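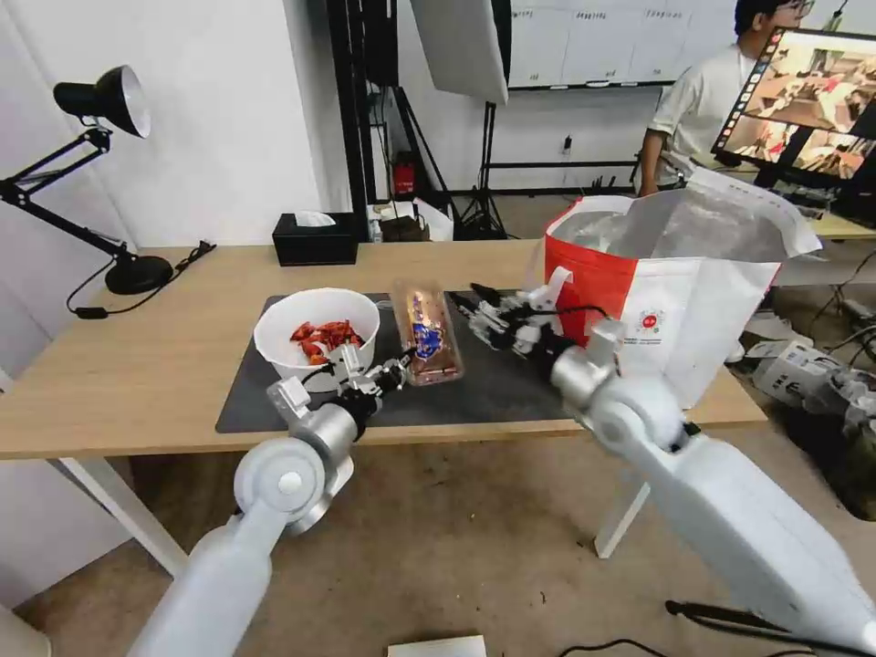
Selorm Sarpong thinks I am wasting my time comparing hands at all. Pick the gripper that closes most reliably, Selorm wrote under my February post, and spend what is left of the budget on the camera. I have had that comment in mind for months and I still don't fully agree with it, so this post is partly a reply.

At Cendcombe we have been trying two kinds of end on the same sort of arm. One is a multi-fingered hand. The other is a plain two-finger gripper. The job is always the same: get things off the mat on the table and into a shopping bag. A bowl stays on the left, the bag on the right, and the package goes between them.

The fingered hand

I logged 117 tries with the hand. It copes well with soft packets and badly with anything that has a stiff edge. When it closes on a clear plastic package the fingers don't all arrive together, and the first one to touch tends to push the package over. Slowing the close helped. I ended up at 20 per cent of full speed for the last part, which is dull to watch but saves picking things up off the carpet tiles in the corridor, where one of them rolled.

Krishnamoorthy Alva rewrote the approach so that the wrist turns before the arm comes down. That made more difference than any of my finger settings.

The two-finger gripper

Swapping over takes me most of a morning, mainly because of the cable. You have to leave enough slack for the elbow and then check it again at full reach – I forgot the second check once and had to start over.

The gripper is easier to aim. I can tell from the head camera where the tips will meet, and I can't do that with the hand, where the fingers hide each other. It is poor on anything round, though. A round thing on top of a container needs a lower grip than you would guess, and then the tips foul the container.

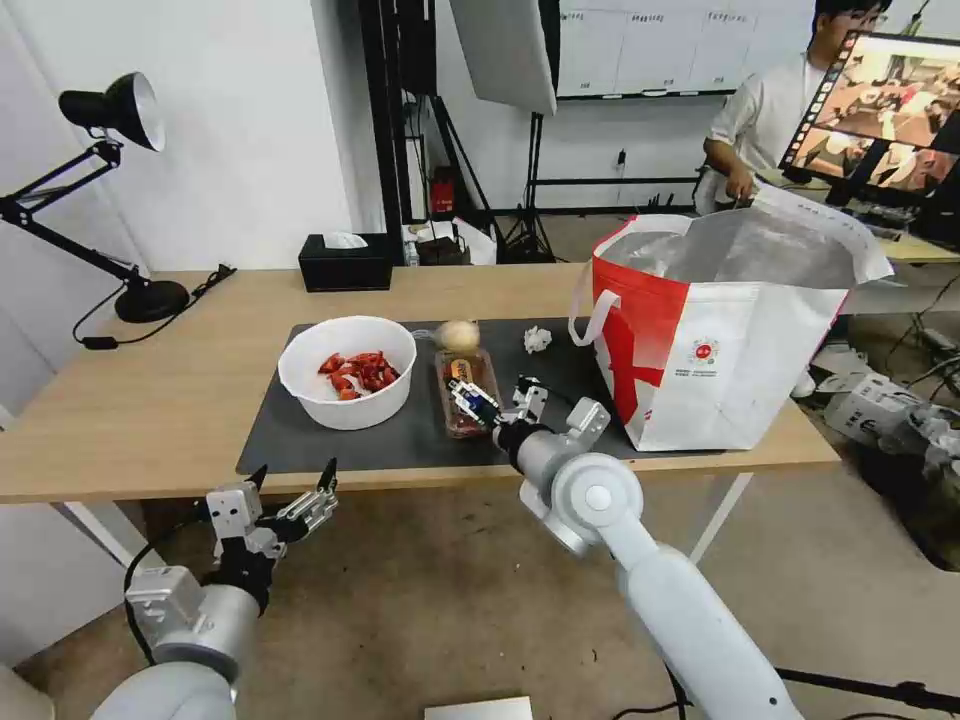

Cameras and the bag

The bag is still the hard part with either end. A shiny lining gives odd depth readings, and the opening changes shape every time something touches it. Nour Nasrallah suggested a second camera on the wrist. I have one on order from Granurance and will try it on the gripper first.

So Selorm may be half right about the camera. I'd like to get to 100 tries with the gripper before I say any more about the hands.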